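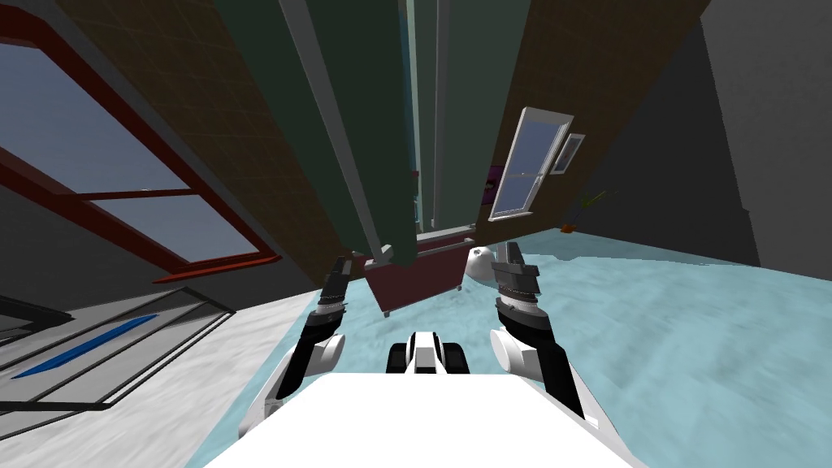

Prepared by Theresia Rainer, Program Coordinator, Whitlock Student Robotics Club
Last reviewed: March

Frequently Asked Questions: Simulation Section

Who may join?
Membership is open to all students enrolled at Whitlock. No previous programming experience is required.

Does the section work with physical robots?
Members begin in simulation, using a two-armed robot model in a furnished virtual room. Access to the hardware laboratory is granted after the introductory unit has been completed.

How are teams organized?
Each team has up to 6 members and is assigned one room for the term. Teams may divide the work as they wish - most name one member to keep the run log.
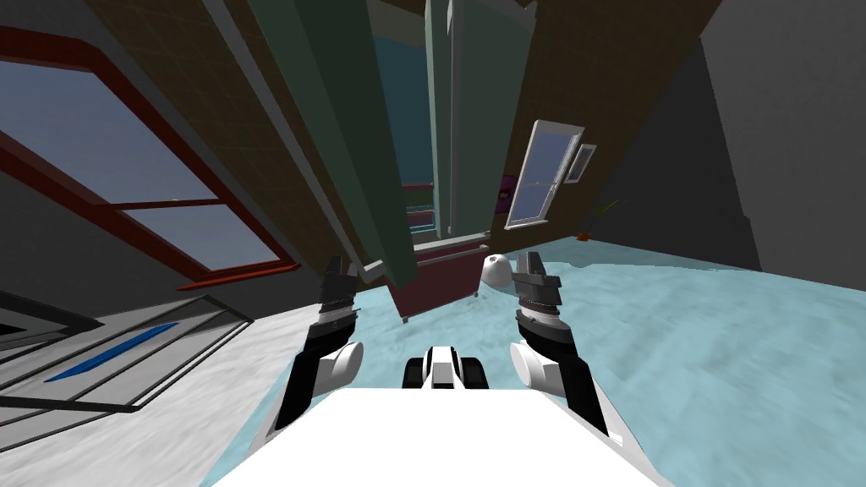 What is the Minholm Challenge?
The Minholm Challenge is the club's annual internal competition. Each team submits a controller for the two arms, together with a written report of no more than 5 pages. Some 1,000 simulated runs are reserved for each entry.

How are entries judged?
Entries are reviewed by Andri Lüthi, Technical Advisor. Points are awarded for reliable arm movement and for the quality of the report.
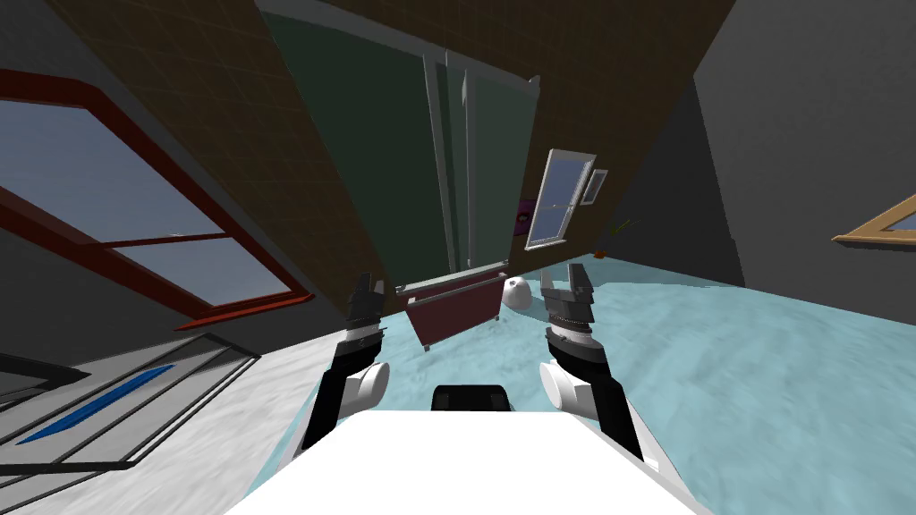

Teams that wish to appeal a score must do so in writing before the results are posted. Late appeals are not considered.

Is there a fee?
There is no fee for enrolled students. Members are asked to bring their own laptop - a limited number may be borrowed from the club office.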